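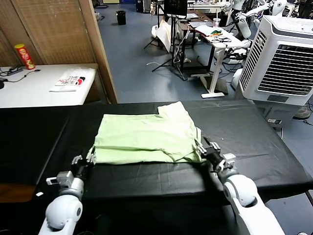 Ridgeway Household Skills Club | Opinion

In Defense of the Imperfect Fold
By Usha Bangera

My mother folded everything on the bed, and she folded it as though an inspector might call. I grew up believing a T-shirt had exactly one correct shape, and I carried that belief through three apartments, one marriage and more laundry than I care to think about, until I joined this club and met people who were perfectly happy with a crease or two.

Take the light green piece on the black sheet at the top of this page. It's folded, it's more or less a rectangle, and yes, one corner is a little bunched and there are wrinkles all over it. My old self would have shaken it out and started again! These days I'd put it straight on the shelf and go find my tea.

Shazia Magsi and I have been arguing about this since October. She likes edges that meet and a stack that looks like a store display, and I'll admit her linen closet on Walum Street is a lovely thing to open. But she gives up a good part of her evening for it, and her boys pull a shirt from the bottom of the pile by breakfast (mine did the same, and they're grown now and still do it).

What I'd like us to teach beginners is the loose fold first. Lay the thing flat on a cloth you don't mind using, bring the sides in, bring the bottom up, and leave it alone. Smooth it once with your hand if that makes you happy. The tight little store fold can wait for the people who want it, and there will always be some, and they're welcome to sit by Shazia.

I said most of this at the last meeting and Hiu-tung Chou told me I was lowering the bar. Maybe I am. But I remember standing over a basket at eleven at night, refolding pillowcases that were only going to be slept on, and I wish somebody had told me to go to bed.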